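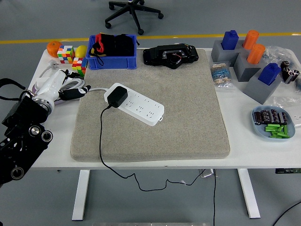

Multi-finger hand or parallel gripper for mixed small parts?

Posted in Grippers and End Effectors by feltmat_dan

I'm trying to choose between two end effectors for a bench sorting job and would like to hear from people who have run both kinds.

The arm is a six-axis one with bolted black plate links. Right now it has the white Tedela hand on it, the one with the black fingertips. The other choice is a plain Koutsoukos two-jaw gripper, which I have on loan until the end of February. Budget is 700 for whichever one I keep, and that has to include the adapter ring.

My test parts are a mix on purpose: Rubik's cubes, a lemon and an orange, blue bottle-shaped blocks and orange cylinders in gray holders, green batteries in an oval tray, and some loose capacitors. The batteries lie at all angles in a pile.

The hand does well on the fruit. On the cylinders in the holders it gets two fingers on and then the thumb pushes the part sideways, so it binds on the way out. On the batteries it mostly stirs the pile. The Koutsoukos pulls the cylinders fine but I haven't tried it on the rest.

Camera is head mounted, looking down at the table. Controller is a Starstead, stock firmware. Is this a tuning problem or the wrong tool?

Replies

bracket_and_bolt

Some of each. For the cylinders, turn off the outer fingers and use thumb plus index only. Starstead lets you save that as a separate grasp preset. Set the closing speed low and let the wrist go slack sideways during the last bit of the approach, then stiffen it before you lift. Your part is binding from side load, so the finger force isn't the thing to change first.

The battery pile is harder. From a head camera the hand blocks its own view once it is over the tray. I had the same trouble with a Dresumlow hand and ended up adding a small camera at the wrist. Before that I was getting 3 good picks in a row at best. If you don't want another camera, spread the parts out before you pick.

I'd also move the bundle of white cables that is coiled on the table under the hand. If the wrist has to turn palm up it will drag that along. Run it back along the forearm and leave slack at each joint. Make sure your software limits match the cable too – mine was set to allow 360 degrees at the wrist and I pulled a connector out.

marlow_pt

just get the parallel gripper. hands are for demos

tray_sorter

I've used both and kept both, on a quick-change plate, so take this with that in mind.

Two jaws will beat the hand on anything that stands upright in a holder. It will also do the bottle blocks if you come in square to the flat sides. For a cube, check the jaw opening first. A lot of small grippers don't open wide enough for a Rubik's cube and you only find out after you mount it. For the fruit you need soft pads, and the pads then get in the way on the capacitors.

I would run the same picks in the same order with each one and write down the misses by part. Put the holders back on marks every time, because a small shift changes the result more than the gripper does. Tape on the table works, but keep it off the felt – it lifts the fibers and the mat starts to curl.

If most of your real work is cylinders and batteries, keep the Koutsoukos. If the fruit and cubes stand in for something you need to handle later, the hand is worth the tuning time.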